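Shiny items in a mixed test bin: what's your written rule?

Forum: Picking and Handling > Standards and Shop Practice
Replies: 13

gantrygoat
I'm rewriting our test procedure for bin picking and I'm stuck on one section. The old version says "reflective items may be removed from the bin at the operator's discretion." That sentence has to go. Two operators on the same cell give me two different success rates, and I'm fairly sure it's because one of them pulls every shiny thing out before starting and the other leaves them in.

What do you have written down? I don't mean what people do on a good day. I mean the text in the binder.

Cell is a six-axis arm with a two-finger Barkano gripper and a wrist camera. Bin is mixed toys and sporting goods, nothing over 2 kg.

millwright_b
We have no such line. If it's on the packing list it goes in the bin. If the arm can't pick it, that's a fail and it gets written down as a fail.

gantrygoat
I like that, but our packing list says "assorted toys, 63 pieces." There's nothing on it about finish.

millwright_b
Then fix the packing list first. Each piece gets an ID, a weight, a size and one word for surface. Ours are matte, satin, gloss, clear and mesh. Took an afternoon.

tape_and_ties
Disagree with "it all goes in." If you're testing the gripper, then leaving in things the camera can't see well means you're testing the camera. You end up with a number that tells you nothing about the fingers. We run two bins. Bin A is what the camera handles without trouble, bin B is everything. Results are reported separately and never averaged.

millwright_b
And who decides what goes in bin A? Same operator discretion, just moved to an earlier step.

tape_and_ties
The list decides. Matte goes in A. Anything else goes in B only.

millwright_b
OK, that I can live with, as long as it's decided before the run.

sortline_kay
We're a customer of this kind of testing, not a lab. We run a Lavex returns line and our goods don't come sorted by finish. When a vendor shows me a bin A number I ask for the bin B number, and if there isn't one the meeting is short. So please write the standard so that B can't be skipped. A without B should be an incomplete report.

gantrygoat
Noted, going in the draft. Does anyone have a wording for the close-range part? My real trouble is the last few centimeters, where the wrist camera has one object filling the view and the estimate jumps around. The overhead view is usually fine.

ogb_bench
We have a section on that at the Ogbonna bench. Pasting the whole thing, it went through several rounds so the wording is a bit stiff.

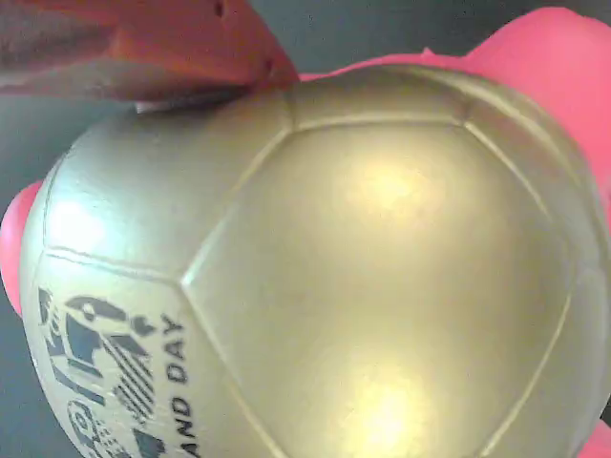
Onton, June

Close-range practice for reflective and crowded picks

1. Satin counts as reflective. A gold ball with a satin finish can wash out to near white under a strong lamp while its sides stay dark. Record it under satin and run it in the full bin only.

2. Do not move the lamp for one object. Set the light at the start of the run, write down its height and leave it. If the lamp is bumped, stop, reset it and note the time.

3. Do not dull the object. No powder, no tape, no matte spray. A treated object is a different object and needs its own ID.

4. Printed marks are not landmarks. On a ball the print can be sideways, worn or half out of view. If all that can be read is AND DAY, the label reader has a fragment and must return "unread." It must not guess the rest of the words.

5. Neighbors stay where they are. A soft-looking pink toy behind a ball is part of the pick. Do not pull it clear to make room for the second finger.

6. Save the view at first contact as well as the view at lift. Name the contact view by run and attempt number. A contact view does not count as a successful pick.

7. A pick is scored when the object has been lifted clear of the bin and held for 8 seconds. Anything the object drags up with it is written in the remarks.

8. The person running the cell does not score the run.

End of section. We've had it on the wall since spring and the only one people still argue over is 7.

gantrygoat
This is what I needed, thank you. Number 4 is going in nearly word for word. Ours filled in a brand name from three letters once and the sort went to the wrong chute.

tape_and_ties
I'll argue over 5. If two things are touching and the second finger has no gap to go into, the right move for a careful cell is to separate them first. Your rule says don't. You're training people to accept forced grasps.

ogb_bench
The rule is for the operator, not for the arm. The arm can nudge the pink thing all it wants, and if it does then that's a planned push and it goes in the log as an attempt. What we don't want is a hand reaching in. I can see how the text doesn't say that, though. I'd change it to "The operator does not move neighbors."

tape_and_ties
That's fine then. Please add that a hand in the bin with the arm live is a stop no matter what the reason. You can't assume people get that from a scoring rule.

ogb_bench
It's in our general safety section. But fair, a person reading only this page wouldn't see it. I'll add the cross-reference.

hexkey_left
New here, I do cell setup and not much testing. Question on 1. Why a word and not a measurement? You can buy a gloss meter.

millwright_b
You can, and it wants a flat patch. Try it on a stitched ball with padded panels and a seam every couple of inches. We tried on curved stuff and got a different reading each time we set it down. A word that two people agree on has been more repeatable for us. When two people don't agree, the shinier word wins.

hexkey_left
Makes sense. Is there a reference set? Like a card with a patch of each finish?

millwright_b
We made one. Five painted tiles on a board, kept in a drawer so the light doesn't fade them.

sortline_kay
On 6, saving first contact. How much storage are we talking? Our IT people will ask me before anyone else does.

ogb_bench
Last quarter we had 3,352 attempts and saved two views for each. It's nothing next to the video. The time goes into naming them, so script that. When we named by hand we lost 772 of them to duplicate names and overwrote the originals. That's why 6 has the line about run and attempt number.

gantrygoat
Does the contact view tell you anything after the fact, or is it just for audit?

ogb_bench
Both. With the finger up against the ball you can see what the camera had to work with right then. If the bright spot sits in the middle of the panel, I don't expect a good depth reading there, and I go look at what the planner thought the surface was. Before we kept those, people just wrote "slipped" in the remarks and moved on.

tape_and_ties
"Slipped" should be a banned word. We replaced it with four check boxes: closed short, closed off center, lost during lift, lost during hold. There's a fifth box for other, and if it's ticked you have to write a sentence.

gantrygoat
Stealing that too.

millwright_b
Back to 7 for a second. Why 8 seconds? Our cells hand off in under three. You're failing picks that would be good in production.

ogb_bench
It matches the longest travel we have from bin to drop. If your travel is three seconds then use three. I'd only ask that the number is printed on the report — a success rate with no hold time on it can't be compared with anybody's.

millwright_b
I still think it should be one fixed number for everybody. If each shop picks its own, sortline_kay gets five reports with five hold times and has to do the conversion herself, and there is no conversion.

sortline_kay
I'd take a fixed number. I'd also take a hold time on the first page. Right now I get neither from most vendors.

ogb_bench
Could do both. Fixed hold for the comparison table, own hold time for the shop's own use. I don't want to run everything twice, but you can score both from one run if you log the time of loss.

millwright_b
Logging time of loss solves it for me.

gantrygoat
Draft so far: surface word on the packing list, bins A and B with no A-only reports, lamp fixed and recorded, no treated objects, "unread" for partial print, operator doesn't touch neighbors plus the stop rule, contact and lift views named by script, check boxes for failures, time of loss logged. Scoring by a second person is going to be hard for us on night shift, there's one person in the building. Would scoring from the saved views the next morning be acceptable?

ogb_bench
We allow it. The log just has to say it was scored from the record. You'll need video for the hold, though. Two stills won't show that.

gantrygoat
OK. I'll put the full text up in this thread when our safety person has been through it.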